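Sorting Out the Block Box

The block box has lived at the bottom of the hall closet since we moved in. It started out as one set in one box with a lid. Then a second set came into the house, and then a bag of odds and ends from a yard sale in May, and after that the lid stopped closing. I kept it shut with a bungee cord for a while. Last week the cord slipped and most of the box ended up on the closet floor, so I finally sorted it.

I dumped everything on a bed sheet in the living room. I wanted a number before I threw anything out, so I counted. There were 189 pieces, which was a lot more than I would have guessed. That included the blocks themselves, a few puzzle pieces, three dice, a bottle cap and a plastic lid from something I never identified. Once I took out what didn't belong, I went through the rest by hand and checked for splinters, cracks and teeth marks.

The oldest set is the Eklund one. It came from my grandmother's house and the paper inside the lid says 1957. Those are plain wood cubes and bricks, no paint, and they have gone dark on the corners from handling. I wiped them down with a cloth that was barely damp and let them sit out overnight on a towel. I don't soak wood blocks. I did that once with a different set and the ends split.

The Zunarix blocks are newer and they are the ones that get played with. They're bright and chunky and they come in more shapes than the old set. I bought them used and they came without a container, which is how they got mixed in with everything else in the first place. I put them through a bowl of warm water with a little dish soap and rinsed them in the colander. They dried fine on the rack.

After the cleaning I had to decide how to store them. My first idea was to sort by color, and I had small bins for it. That lasted one afternoon. When you're building something you look for a shape, and having to dig through every color bin to find another cylinder got old fast. So I dumped the bins back out and thought about it some more.

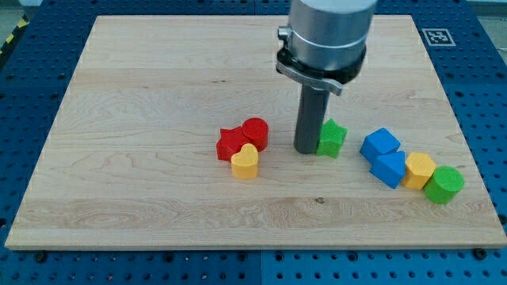 Stars are the shape I have the most trouble with. They don't stack the way cubes do, they don't line up in a row without leaving gaps, and in a bin they take up more room than they should. They also catch on whatever is next to them when you try to pull one out. A thick star standing on its base with a point in the air, like the green one, looks good on a shelf but won't hold another block on top. A cylinder is easier to live with. The red one has a flat round top, so you can set something on it, and it can stand right up against the red star and take up very little extra room. That was what got me to try storing them in mixed groups, a star with a cylinder next to it, and fitting the smaller pieces in the gaps.

It works better than the color bins did. The shapes I reach for most are in the front half of a shallow drawer and the stars are along the back, each one with something round beside it. The drawer is from an old Irnora cabinet that lost its frame in the last move. It's the right depth, one layer of blocks and no more, so you can see everything without digging. I sanded the inside and rubbed the bottom with a little paste wax. It slides under the couch.

The Eklund blocks went back in their own box. There are 44 of them now. I think there used to be more, but I have no way of checking and the lid doesn't say. They fit in two layers with a piece of cardboard between.

What didn't make it: 2 cubes with cracks all the way through, a half circle that had been chewed, and all of the yard sale pieces that didn't match anything. The good ones from that bag went in the donation pile. The bottle cap went in the trash and the dice went back to the game shelf.

I also took the chance to clean the closet floor, which needed it. The space where the box used to be now has the vacuum in it, and that means the vacuum is out of the hallway for the first time in a long while.

I still need a lid for the drawer. Dust gets under that couch and I don't want to wash everything again in a month. There's a scrap of thin board left over from the Grurov shelves in the garage and it looks close to the right size. I'll measure it this weekend and cut it down if it fits.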